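Diese Website verwendet Cookies. Mit der weiteren Nutzung stimmen Sie der Verwendung zu. Mehr erfahren | Einverstanden

Einen Tisch abwischen: Bilder zum Stand der Haushaltsrobotik

Februar
Von Milovan Dimitriou

Wann räumt eine Maschine die Küche auf? Die Frage bekomme ich nach jedem Vortrag gestellt, meistens von Leuten, die gerade selbst die Küche aufgeräumt haben. Meine Antwort fällt seit Jahren ähnlich aus: Einzelne Handgriffe gehen, manche sogar gut. Eine ganze Aufgabe von Anfang bis Ende, in einer fremden Wohnung und ohne Aufsicht, geht noch nicht.

Für diese Galerie habe ich eine Arbeit herausgesucht, die fast jeder mehrmals am Tag erledigt und über die kaum jemand nachdenkt. Krümel vom Tisch wischen. Im Prospekt steht sie gern ganz hinten, nach dem Einräumen der Spülmaschine und dem Zusammenlegen der Wäsche. Ich halte sie für mindestens so schwierig. Ein Teller hat eine Form, die man vorher kennen kann. Schmutz hat keine.

Dazu kommt die Fläche. Wer einen Tisch wischt, drückt mit wechselnder Kraft, spürt durch das Tuch, ob etwas klebt, und geht noch einmal darüber. Am Ende fängt die andere Hand die Krümel an der Kante auf. Ein Greifer mit Wischkissen muss den Druck halten, ohne zu rattern, und er muss wissen, wo er schon war. Bei hellen Tischen lassen sich dunkle Krümel gut erkennen, Wasserflecken dagegen schlecht. Bei dunklem Holz ist es umgekehrt.

Der Greifer hält das blaue Kissen flach auf die weiße Platte, links davon liegen die dunklen Krümel. Der Unterarm steckt in einem hellgrauen Stoffüberzug.

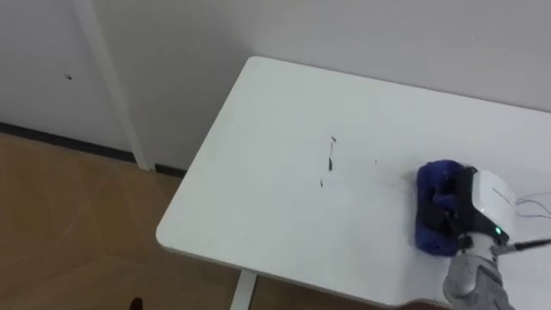 Nikolaidis: Mich überzeugt das alles nicht. Ich habe 2 Saugroboter gehabt und beide wieder verkauft, weil ich vor jedem Lauf die Stühle hochstellen und die Kabel wegräumen musste. Wenn ich für einen Wischroboter erst den Tisch abräumen soll, kann ich ihn auch gleich selbst wischen. Dann bin ich fertig, bevor das Gerät hochgefahren ist.

Der Einwand ist berechtigt, und er trifft den Kern der Sache. Die meisten Vorführungen beginnen bei einem vorbereiteten Tisch. In einer Wohnung liegen dort die Post, ein Ladegerät, ein halber Apfel und die Lesebrille. Eine Maschine, die nur wischen kann, hilft an dieser Stelle wenig. Sie müsste zuerst entscheiden, was weg darf und was liegen bleibt, und dann alles wieder so hinlegen, dass man es findet.

Im Gewerbe sieht die Rechnung anders aus. Bei Tolemitz, einem Betrieb mit Kantine und Werkstatt, habe ich mir vor einiger Zeit einen Versuch angesehen. Dort werden die Tische nach dem Essen ohnehin von den Leuten selbst abgeräumt, zurück bleiben Krümel und Ränder von Gläsern. Auf einer Liste des Betriebs standen 167 Durchgänge an immer gleichen Tischen. In 10 davon musste jemand eingreifen, meistens wegen einer vergessenen Serviette. Das ist ordentlich. Für einen Betrieb, der ohnehin Personal im Raum hat, reicht es vielleicht sogar. Für eine Privatwohnung, in der tagsüber keiner da ist, wäre jede dieser Störungen das Ende des Durchgangs gewesen.

Langsam war es außerdem. Der Arm setzte an, fuhr eine Bahn, hob ab, fuhr zurück und setzte wieder an. Die Küchenkraft war mit dem Nebentisch längst fertig. Der Werkstattleiter störte sich daran nicht, seine Tische würden auch über Nacht sauber, sagte er, und nachts habe er Zeit.

Ein zweites Problem sind weiche und dünne Dinge. Ein Lappen sieht nach jedem Ablegen anders aus. Er hat Falten, eine Ecke klappt um, darunter liegt womöglich noch ein zweiter. Wo soll man ihn anfassen, damit man nur den oberen bekommt? Menschen reiben den Stoff kurz zwischen den Fingern und wissen Bescheid. Vielen Greifern fehlt das Gefühl dafür, und die Kamera hilft nur bis zur obersten Lage.

Mit Schnüren und Kabeln ist es noch lästiger. Sie verhaken sich, sie rutschen unter das Tuch, und beim Wischen wandern sie mit. Ein Programm, das den Tisch in »sauber« und »schmutzig« einteilt, muss außerdem begreifen, dass eine dünne Linie auf der Platte kein Strich ist, den man wegwischen soll.

Krümel, gefaltetes Tuch und eine dünne blaue Schnur oder Leitung, die sich in Wellen über den Tisch zieht. Unter dem oberen Rand des Tuchs schaut ein Streifen violetter Stoff hervor. 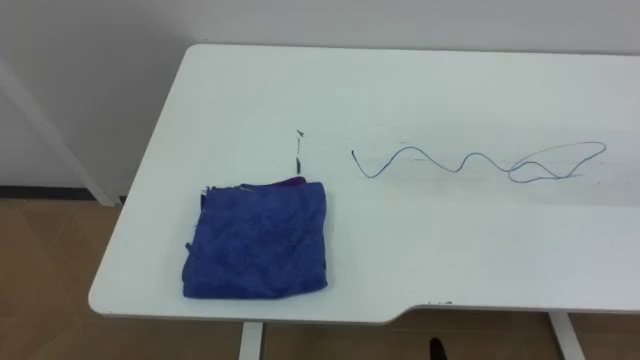
Milovan Dimitriou

Was wäre nun ein fairer Test? Ich würde keinen leeren Tisch nehmen und auch keinen völlig zugestellten. Ein paar Krümel, ein Tuch, ein Gegenstand, der liegen bleiben soll. Die Maschine nimmt das Tuch auf, wischt um den Gegenstand herum oder hebt ihn an, bringt die Krümel in einen Behälter und legt das Tuch wieder ab. Der letzte Schritt wird in Vorführungen gern weggelassen. Man sieht dann, wie die Krümel vom einen Ende des Tisches ans andere geschoben werden, und der Film ist aus.

Mekari und Matico, zwei Anbieter, mit denen ich darüber gesprochen habe, sehen es verschieden. Bei Mekari setzt man auf feste Werkzeuge, die der Arm wechselt: ein Kissen für Flächen, eine Bürste für Kanten, eine kleine Schaufel. Das ist robust, braucht aber Platz und eine Halterung in Reichweite. Matico will mit gewöhnlichen Tüchern auskommen, wie sie in jeder Küche hängen. Der Ansatz gefällt mir besser, nur dauert er länger, und das sagt man dort auch offen.

Beim Preis gehen die Vorstellungen auseinander. In meinem letzten Vortrag habe ich die Zuhörer gefragt, was ihnen ein zuverlässiger Tischwischer wert wäre. Die höchste Zahl, die gerufen wurde, war 2000 Euro, und die kam von einem Mann mit drei kleinen Kindern. Für einen guten Arm mit Greifer und Kamera reicht das nach meiner Kenntnis nicht. Wer ihn trotzdem anschafft, wird ihn also für mehr als eine Aufgabe brauchen.

Mein Stand der Dinge ist deshalb derselbe wie im vergangenen Jahr, mit einer kleinen Korrektur. Für gleichbleibende Flächen in Betrieben halte ich das Wischen inzwischen für machbar – langsam, mit jemandem in Rufweite. Für den Küchentisch zu Hause würde ich noch kein Geld ausgeben. Ein Lappen am Haken ist schneller, und man muss ihn nicht aufladen.

Wer eigene Erfahrungen mit solchen Geräten gemacht hat, auch schlechte, kann sie mir über das Kontaktformular schicken. Angaben zu Tischgröße und Oberfläche helfen mir sehr, Glasplatten fehlen mir in der Sammlung noch ganz.

Newsletter: Neue Galerien und Beiträge einmal im Monat per E-Mail. Abmeldung jederzeit möglich.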